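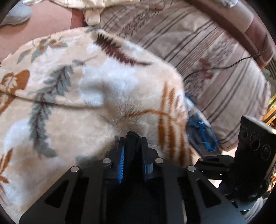
4. Adding films to your catalogue

The Kalteck film catalogue keeps one record for each title. You can type a record in by hand, or bring in a list you already have. Section 5 deals with lending and returns.

4.1 Adding a single title

1. Open the Titles tab and choose New record.
2. Type the title as it appears on the opening credits. Leave out "The" or "A" at the front and enter it in the Article box.
3. Fill in Year, Country and Running time. Running time is in whole minutes.
4. Enter the director, surname first. For joint directors, press Tab after each name.
5. Add the cast. The list view shows the first 7 names and the full record shows them all.
6. Write the story summary. The box holds plenty of text, but only the first 50 words are printed on shelf cards.
7. Choose Save. Kalteck gives the record a number.

Note: Record numbers are never used twice. If you delete a record, its number stays blank in the list.

4.2 Alternative titles

Many films were released under different names abroad. Open the record, choose Other titles and enter one per line, with the country in brackets. A search will find the film under any of them.

4.3 Importing a list

Kalteck reads lists saved from Zorko and Shboul. Lists from Rosesov must be saved as plain text first.

1. Make a backup (see section 2).
2. Choose File, then Import, and pick your list.
3. Match each column to a field. Set columns you don't want to Skip.
4. Check the preview, which shows the first 40 lines.
5. Choose Import and wait for the message "List added".

Caution: Do not close the program during an import. Records may be left without a director or year.

Caution: Titles longer than 80 characters are shortened on import. Correct them by hand afterwards.

4.4 Duplicate records

Two records with the same title and year are marked with a red D. Open both and compare the director and running time. If they are the same film, choose Merge. If one is a different cut, type the name of the cut in the Version box and the mark will clear.

Merging cannot be undone except by restoring a backup.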